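Cledora C7 handheld tonometer: seven months in a community eye clinic

The Cledora C7 is a rebound tonometer. It measures the pressure inside the eye by bouncing a very light probe off the cornea and timing the rebound. No anaesthetic drops are needed. We bought one for the glaucoma review clinic at Dolluddale in March to work alongside the slit-lamp applanation unit, mainly for patients who cannot get their chin onto the rest.

Supply and set-up

The unit came from Varnumero in a hard case with a wrist strap, a charging cradle and one box of probes. The printed manual is poor. The section on error codes lists E1 to E5 and then E7, and the device does show an E6 when the probe is loaded at an angle. The PDF on the supplier's site has the missing page.

Setting the clock and the units takes a minute or two. The device does not ask for a patient identifier unless this is switched on under Records, and it is off by default. Switch it on before first use. Readings taken without an identifier cannot be assigned to a patient later.

Measurement

Each result is the mean of six readings, with the highest and lowest dropped. A coloured bar shows the spread. Green results can be accepted. Amber results should be repeated once, and red results discarded. The forehead rest adjusts with a thumbwheel that is too loose for my liking — it drifts if the unit is put down on its side.

We compared the C7 with applanation in 617 eyes, same visit, applanation second. In the normal range the two agreed well enough for screening. At higher pressures the C7 tended to read above applanation, and more so in thick corneas, as expected with this method. I would not alter treatment on a C7 reading alone. Any result over 21 mmHg goes to the slit lamp.

Patients lying flat are a separate matter. The C7 will measure at up to a right angle from upright, but the probe has to be seated firmly or it slides out. Two of our nurses prefer to raise the head of the couch.

Battery and storage

A full charge lasted a clinic of 17 patients with one bar left. Charging from empty took just under three hours. The memory is stated as 3,426 results, after which the oldest are overwritten without a warning. Export is by cable only, as a CSV file. Our records system at the Villanueva site accepted the file after the date column was reformatted.

Cleaning and running costs

Probes are single use. The probe collar needs swapping every six months and the new one clicks in without tools. The casing stands up to alcohol wipes, though the print on the power button has started to fade. Probes are the main cost over the life of the unit, so get a price for a year's supply before ordering.

Verdict

A sound second instrument for a clinic that already has applanation. The readings are repeatable, and children and anxious patients accept it readily. The manual, the silent overwriting and the thumbwheel need attention from the maker.

Score: 7 out of 10
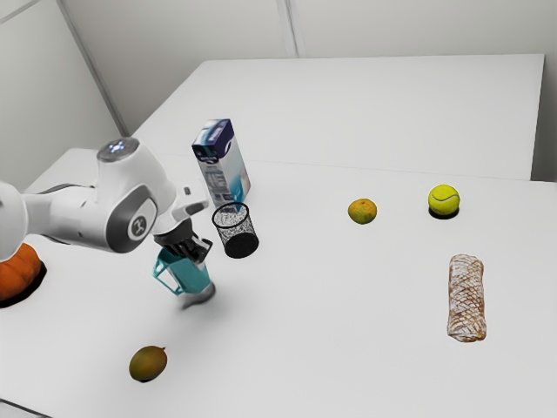
Review by Montserrat Collado
Filed under: Equipment, Glaucoma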